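About Nasix

Nasix writes plain rules for people who run robot arms in kitchens, and we love doing it! We began with a single page of notes on how to set up a counter before the arm is switched on. That page has grown into the Brilta guide, which now has 200 short rules, every one tried out on a real counter before it goes in.

What we work on

Most of our time goes into small things: how close a gripper may come to a faucet, where a cable should run so it can't snag, who is allowed to reach in and when. We write each rule in everyday words, read it out loud, then try to follow it exactly as written (the fun part, and often the part that sends us back to the desk). If two people read a rule two ways, we write it again.

The guide has 9 chapters. Chapter 4, on counters and loose objects, gets the most mail. Please keep it coming!

How a rule gets in

Anyone can send one. We test it at our Zotura kitchen, note every stop and every near touch, and post the notes with the draft. Drafts stay open for comment until the next update. Rules that don't hold up are taken out, and we keep a list of those too, with the reasons.

Training days

We run open training days in March and again in the fall at the Ó Néill building. You don't need a background in robotics. Bring closed shoes, tie back long hair, and bring your own house rules if you have them – we enjoy reading other people's.

Counter work with the arm 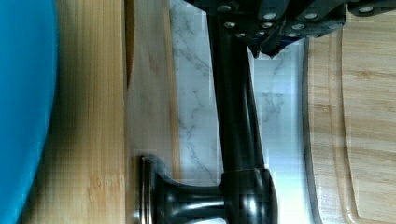
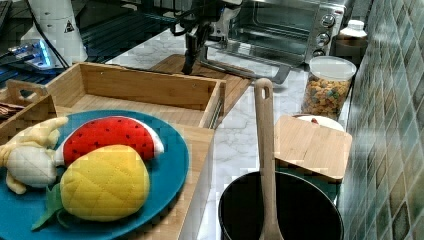

Page last changed: Saturday, April 11, 2026

Both pictures show the robot's gripper over a marble-look counter with a cutting board on it. Chapter 4 covers this kind of setup, including fixed fittings, plates and trays.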